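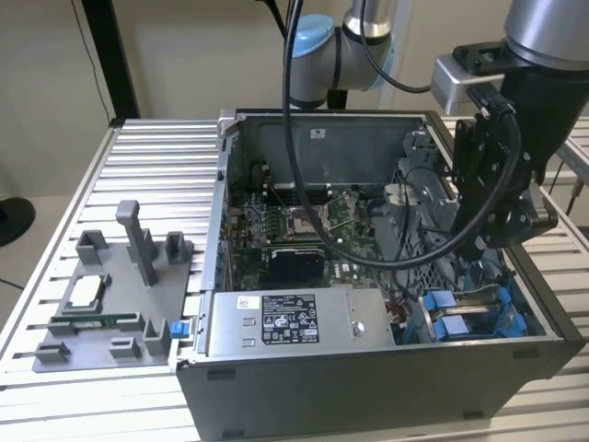

Issue 171, page 6

HOUSEHOLD AND WORKSHOP
Taking things apart and finding the pieces again
by Lutz Kettler
4 February 2021

In the last issue I wrote about sharpening of kitchen knives, and I thank all the readers who have sent letters. Manon Li is right that I forgot to say the stone must be flattened from time to time. Rub it on a sheet of wet sandpaper laid on glass. I will come back to stones in a later issue.

This time the subject is one that I know very well from my own mistakes: opening a thing, repairing or cleaning it, and closing it again without one screw left over. It can be a toaster, a sewing machine, a bathroom faucet or a computer. The habits are the same.

BEFORE YOU OPEN

Pull the plug. I write it first and I will write it every year. For things with a battery, take out the battery and put it in another room, so you are not tempted to test "only for a moment."

Clean the outside before you open the inside. A vacuum with a soft brush and then a damp cloth is enough for most things. A kitchen appliance has usually a film of grease, and for this I use warm water with a little dish soap, well wrung out. Let it dry.

Clear the table more than you think is necessary. The thing itself takes one place, the cover takes a second place, and the parts you remove need a third. I used to work on the corner of our kitchen table with the bread still standing on the other half. My wife found a spring in the butter. Since then I have an old folding table from Graker, which stands in the hall closet and comes out when it is needed.

An old bath towel under the object protects the table and the object both, but small screws hide in the loops of the cloth. A flat piece of felt or a rubber mat is better. If you have only the towel, put a white bed sheet over it. On white, a black screw shows itself immediately.

SCREWS

I have tried many systems and I kept two.

The first is the muffin tin. The screws of the outer cover go in the first cup, the next layer in the second cup, and so on around. When you close the thing you go backward. It is simple and children can understand it. The weak point is the elbow. One push and all the cups are mixed, so place the tin behind the object and never between you and the object.

The second is the cardboard map. Draw the outline of the cover on a piece of cardboard, not beautiful, only so that you know which side is up. Make a hole with an awl where each screw was sitting, and push the screw in the hole. I recommend this for anything where the screws are of different lengths. A long screw in a short hole can go through a plastic wall and even into something behind it. I have ruined in this way the lid of a good mixer.

Magnetic bowls are pleasant to use, but they mix everything together and they do not hold brass or stainless screws very well. I use mine for pins.

If a screw will not turn, stop and look at the tip of your screwdriver. In most cases it is one size too small. Press down firmly, turn slowly. A wide rubber band between the tip and a worn screw head helps sometimes, and sometimes it does nothing but tear the rubber band. Penetrating oil is good for faucets and garden tools. Keep it away from electric things.

INSIDE A COMPUTER

Several readers asked about dust in desktop computers, so I give it a section. You do not need to be an expert to clean one, but you need to be slow.

Lay the tower on its side with the removable panel up. Touch a bare metal part of the case before you touch anything else, and again when you come back from the coffee. Do not work on a wool rug in socks.

Take a picture with your telephone before you disconnect any cable. Take another after each step. Ravinder Perron, my neighbor, puts small pieces of masking tape on both ends of each cable and writes the same letter on both, and he has never had to ask me for help.
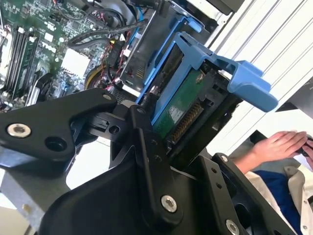

Drive module in its blue carrier, beside the open case.

For the dust itself I use a soft, dry paintbrush of natural hair and a can of compressed air. Hold the can upright. Hold also the blades of the fan with one finger while you blow, otherwise they spin much too fast. The metal fins of a cooler collect a gray felt between them, and there the brush is better than the air. If the air comes first, the felt only goes deeper. A vacuum I hold some distance away, to catch what the brush lifts, and it never touches the board.

Hard drives should be treated like eggs. Lay them flat on the mat and do not put one on top of another. If the drive sits in a plastic carrier, look at how the latch moves before you pull. There is often a small tongue to press, and with force you will break it. Write with pencil on a piece of tape which bay it came from.

The contacts with gold color should not be touched with fingers. If you have touched them, it is not a tragedy. A cotton swab with a little isopropyl alcohol is sufficient, and then patience until it is dry.

I would leave the processor alone if there is no reason to remove it. The socket under it is delicate, and an evening of cleaning does not need to go so far.

SMALL PLASTIC CLIPS

Modern covers are often held by clips and not by screws. This is where people lose their temper. Feel along the seam with a fingernail and find the place where it gives a little. Begin there with something soft, for example a guitar pick or a cut piece of an old plastic card. Leave it in the gap and go on with a second one. The knife stays in the drawer, please. It marks the plastic, it slips, and then you need a bandage as well.

In a cold room the clips break more easily. Bring the object into the warm house for some hours before you begin. I learned this with the door panel of a Clevmont dehumidifier that had been all winter in the garage. It has now three clips of eight and a strip of tape.

Look for hidden screws under rubber feet and under labels. If the cover opens nicely on three sides and refuses on the fourth, there is a screw there. Warm the label with a hair dryer on low and lift it from one corner.
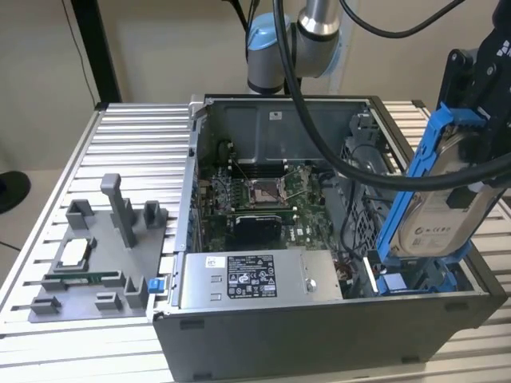
When you must stop in the middle, because dinner is ready or a part has to be ordered, do not trust your memory. I believed for many years that I would remember until the next day. I do not. Put a sheet of paper inside the object with three lines on it: what is already done, what comes next, and where the screws are. Cover everything with a clean cloth against dust and cats. If it must be moved, use a shallow tray or a baking sheet with a rim, so that the object and all its parts travel together.

Parts which wait longer than one week go in closed jars or bags. Rosaire Lapointe keeps hers in the flat tins from throat candy, with a slip of paper folded inside the lid, and she can tell you what was repaired in July two years ago. I have 30 jam jars on a shelf and must open half of them.

CLOSING

Start every screw with your fingers. Turn it first backward until you feel a small click, this is the thread finding its old place, and then forward. When all of the screws are in loosely, tighten them crosswise, a little at a time. In plastic, stop as soon as it is firm.

Before the last cover goes on, look at the mat. If something is lying there, it belongs inside.

Shake the object gently (if it is a thing that may be shaken!) and listen. A rattle means opening it again, and it is better to do it today.

FROM THE LETTERS

Tiruwork Wolde asks how to remove the sticky rest after a label. Cooking oil on a paper towel, ten minutes of waiting, then dish soap. On unpainted wood do not use oil, it leaves a spot. There I rub with a clean eraser.

A reader from Darkby writes that his workshop drawers stick in damp weather. Rub the runners with a candle stub, the white kind without perfume. If they stick also in summer, the drawer is probably too full.

Another reader wants to know if the screwdriver set from Leclerc is worth the money. I have only the small one. The tips are good and the box is terrible, it opens by itself in the bag. Put a rubber band around it.

Next time: stones again, and how to hang a heavy mirror on a soft wall. Letters please to Box 3251, and write clearly, my eyes are not becoming younger.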